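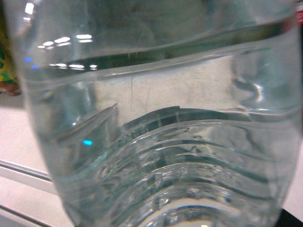

Does the hand-eye calibration have to be redone after swapping the finger pair on the shelf cell?

The camera-to-flange part stays valid as long as the camera bracket was not loosened. The tool center point has to be taught again every time, even if the new fingers have the same part number as the old ones.

Longer version below, with the earlier message quoted where it applies.

On 1 April 2022, a member of pimaso-cells wrote:
> We run a shelf cell with a Kukeo gripper and a Voneck wrist camera,
> bottles only. Changed both fingers last shift. Since then the grasp
> lands to the right of center on clear bottles and is fine on the
> labeled tea bottles. Calibration score still reads good. Is this the
> fingers or the camera? Do we need the full board routine, all
> 16 poses?

Fingers first. The calibration score covers the camera and the arm. It knows nothing about where the tips are, so a good score is what you would expect here. Run the tip check before you touch anything else:

1. Home the gripper with nothing between the fingers.
2. Close at low force until the tips meet.
3. Read the offset between the meeting point and the stored tool center point.
4. If it is over 2 mm in any axis, teach the tool again and save it under a new number. Do not overwrite the old one until the cell has run a shift.

We had 3 mm after our last swap, all of it sideways. The dowel hole on one finger had a burr and the finger was sitting proud of its seat. Clean both seats with a dry cloth, put the screws in by hand, then torque them crosswise.

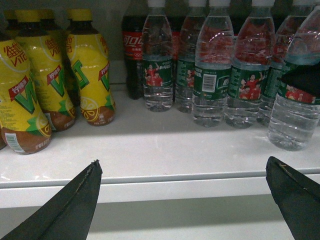

With the tips confirmed, look at approach height. Our fingers come in just over the front edge of the shelf, and that edge is rounded, so the depth reading there is soft. We set the lower limit from the flat part of the shelf behind the edge and add clearance on top. If you taught the limit on the edge itself, teach it again.

> The clear ones worry me more. Depth on those jumps between frames.

That part is a separate fault and it was probably there before the swap. Clear plastic with water in it gives the Voneck two or more surfaces to choose from, and overhead lights put highlights on the wall of the bottle that move as the wrist moves. Three settings matter on our cell:

Exposure. Fixed, never auto. Auto hunts when a bright label comes into view.

Region of interest. Put it on the label band. The ribbed part near the base and the water line both give bad points.

Minimum point count. Ours is 252 per bottle. Below that the cell backs off and looks again from a different wrist angle instead of grasping on a guess.

> Also, the shelf heights in the config do not match left and right.
> Typo or on purpose?

On purpose, if whoever set up the cell used the Piras template. Adjoining shelf sections are entered as separate planes.
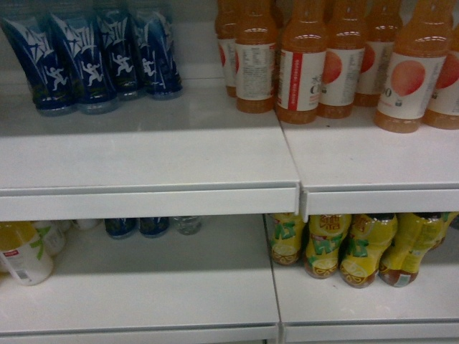 Every section gets its own plane, front line and height, and you measure each one where the bottles stand. Do not take one section and copy it across the seam. A small step there is enough to make the planner think a bottle is floating or sunk, and on the lower level the lip of the upper shelf also eats into the headroom. Enter the lip as a keep-out block and give it a margin for the gripper body as well as the fingers.

We recheck the planes each June and after anyone moves the unit – even a push with a pallet jack counts.

So for your case: tip check, clean seats, new tool number, then fixed exposure. Leave the 16-pose routine alone unless the bracket screws have moved. A paint mark across each screw head and onto the bracket will show you that at a glance.

If the offset on clear bottles is still to the right after that, post the tool record and the region settings to the list, along with the firmware version of the gripper.

--
pimaso-cells mailing list
Please trim quotes when replying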